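### 2.3 봉합 재료와 표면 조건

연습용 봉합에서 실의 굵기와 색은 흔히 부차적인 조건으로 다루어진다. 그러나 October(10월) 예비 연습 기록을 검토하면서 Zoubi는 매듭이 풀린 사례보다 실 고리가 서로 엉킨 사례에 메모가 훨씬 많이 달려 있음을 확인하였다. 이에 본 절에서는 실의 배치와 조직 표면의 관계를 따로 정리한다.

연습은 Maramside 실습실에서 진행하였고, 기록지는 Prustusance 양식을 고쳐 사용하였다. 전체 기록은 77건이며, 그중 11건은 실 꼬리의 길이가 적혀 있지 않아 길이 비교에서 제외하였다. 매듭 단계에서 남긴 개별 메모는 모두 1385개이다. 메모는 고리 형성, 실 당김, 꼬리 정리의 세 항목으로 나누었고, 한 메모가 두 항목에 걸칠 때에는 먼저 언급된 쪽에 넣었다.

표면은 붉고 윤기 있는 조직 형태의 면과 모공 및 작은 돌기가 있는 피부 형태의 면을 구분하여 기술한다. 앞의 면에서는 실이 표면 위에 느슨하게 놓일 때 고리의 윤곽이 비교적 잘 구별되었다. 뒤의 면에서는 짧은 선형 절개의 가장자리를 맞추는 일이 우선이었고, 실 꼬리가 절개선 위를 지나면 가장자리의 정렬을 판단하기 어려웠다. 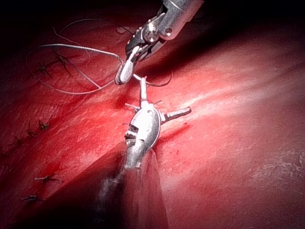
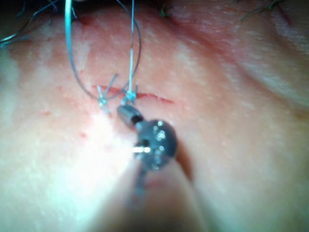
**그림 3.** 조직 형태의 표면과 봉합사의 고리. 위: 붉은 표면 위의 옅은 회색 실. 아래: 짧은 선형 절개와 그 주변의 실.

매듭을 조이기 전에 실 꼬리를 어느 쪽에 두어야 하는가? 절개선에서 떨어진 쪽에 두고, 다음 고리를 만들 자리와 겹치지 않게 한다. 본 연구에서는 꼬리의 방향을 첫 매듭 전에 정하고 기록지에 표시하도록 하였다.

실을 당기는 방향은 절개선에 수직인 경우와 비스듬한 경우로 나누어 적었다. 비스듬히 당긴 기록에는 한쪽 가장자리가 들렸다는 메모가 자주 나타났으나, 당기는 힘을 측정하지 않았으므로 방향만의 영향으로 해석하지는 않는다. Mohammadi 분류를 따르면 이러한 경우는 장력 불균형에 해당한다. 다만 이 분류에는 실 고리의 엉킴을 적는 칸이 없어 Walix 부호표에서 해당 항목을 가져와 덧붙였다.

꼬리 정리 항목은 길이, 방향, 다른 실과의 교차 여부로 기록하였다. 교차 여부는 마지막 매듭을 조인 직후에 판정하였으며, 이후 실을 자르면서 생긴 변화는 포함하지 않았다. 항목별 빈도는 3장에 제시한다.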